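Is the Norketti two-arm kit worth it for sorting small parts?

Posted in Home Automation & Robotics, Oct 2, 2019
Asked by plaintoast

I run a very small mail-order business out of a very small space. We sell bead and button kits, and most of my life goes into moving little things from one dish to another little dish. I've been looking at the Norketti two-arm kit, the one that comes with a camera for the head and one for each wrist. The page says it will learn a tabletop job from "up to 100 demonstrations," and it doesn't say what happens if you run out of patience before then.

My questions, in the order I lie awake over them:

Does it really pick up small pieces, or does it mostly nudge them?
Do I need a special table?
Is the Plullau setup service worth paying for, or can a person who once assembled a bookcase upside down manage alone?

I don't need it to be fast. I'm not fast.

halfpintgantry
Member since April

We've had ours since spring and I have feelings about it, so get a drink.

Table first. No, you don't need a special one. Ours is an ordinary wood-grain table, and the head camera has never complained. What you do need is some discipline about what lives on it, and I have none. The trial layout we've been using has small red pieces in clusters, a few dishes and containers, and a good deal of clutter I'd like to blame on somebody else.
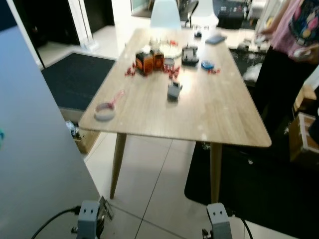
The table from head height, with both grippers at the bottom.

Now the picking. The stock grippers are happy with anything that has an edge to grab. Cup handles, boxes, lids if they're standing up. Small flat pieces are another matter. Out of our first 100 tries with small pieces it got 82, and I was pleased until I worked out that the other 18 were on the floor and I was the one under the table. If your beads are round, I'd budget for a tray with a lip. If they're round and shiny, a tray with a lip and a hobby that calms you down.

Showing it the job is the part I liked. You guide the arms through it, it records, you do it again. Move the dishes a little between rounds or it learns your table instead of your task. I learned this by sliding a bowl over one afternoon and watching it carefully deliver pieces to the spot where the bowl used to be.

The wrist cameras are the weak point. They're fine in a bright room. Once the light drops they give you this:
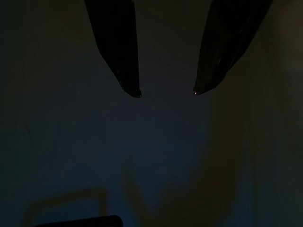 and then you're asking software to find a bead in it. I bought 2 cheap clamp lamps and tried them at every angle I could think of. Off to the side works best for us. Straight overhead throws the shadow of the fingers right onto whatever they're reaching for, so you've paid for a shadow puppet. The manual has one sentence on lighting and it's "ensure adequate lighting." Thank you, manual.

Other things I'd want to know if I were you:

The cables stick out in a curve near the grippers and will find your coffee. Clip them back before you power up.

The fingers swap out with a hex key that isn't in the box. Estby sells a softer pair that fits. They grip small stuff better and look like they were chewed.

It's loud enough that you won't take phone calls next to it.

On Plullau: I paid. They spent most of a day on it, calibrated everything, and left me with a laminated card. Then I bumped the head mount and had to do the calibration over myself, from the card, and it took under an hour. So the service was really a very expensive card. A good card, though.

Would I buy it again? Yes, with lamps in the same order.

rubberduckdepot

Get the Cha single arm instead. Cheaper. One arm is plenty for beads.

wrenchandbiscuit

I'll disagree with the one-arm advice, a little. I've used both. The Cha is fine until a dish slides, and dishes always slide. With two arms you can have one hold the dish while the other drops things in it, so for the kind of work plaintoast describes I'd go with the Norketti. If you can glue your dishes down, ignore me and save the money.

I agree about the light. I'd also turn off auto exposure on the wrist cameras. It's in the settings under "advanced," next to several things you shouldn't touch. Mine kept changing its mind about brightness every time the arm passed over something dark.

I skipped the Plullau visit. It took me 8 evenings, two of which went to a cable I had plugged in backward. Whether that's a bargain depends on what your evenings are worth. Mine turned out to be pretty affordable.

Ask the seller about the return window before you order, and keep the foam. The foam is shaped like nothing else on earth and you won't be able to fake it.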